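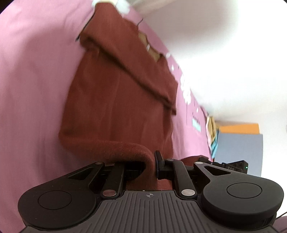

3.2 Picking the scenes

I started out with 2,983 satellite scenes of the Vilia river basin and figured I'd use most of them. Well, clouds had other plans! The December passes were nearly useless over the old town, and plenty of the summer ones had haze sitting right on the river bend we cared about. Nidia Sánchez and I went through the whole pile by eye (slow, but kind of fun once you know the streets) and kept 20 of them, each covering a square 20 km on a side with the harbor close to the middle.

Figure 1. Fleece cloth, folded over at one end.

For the outline of the built-up area I leaned on the Kazemi method, which sorts every pixel as city, water, field or bare ground. It does great with the tight blocks near the cathedral. It does less great with the rail yards – they look an awful lot like dry riverbed from up there – so Damian Domański redrew those by hand, and I checked his lines against the old city survey. We disagreed on two spots, both on the east bank, and I left them out of the totals.

My favorite scene is the one from September 3, 2022. The air was so clear that you can follow the medieval wall almost all the way round, even where it's now just a curved street with parking on it. I used that one as the base layer and lined up the rest to it, using bridges as the fixed points. Negin Tehrani suggested church towers first, but their shadows moved too much from scene to scene.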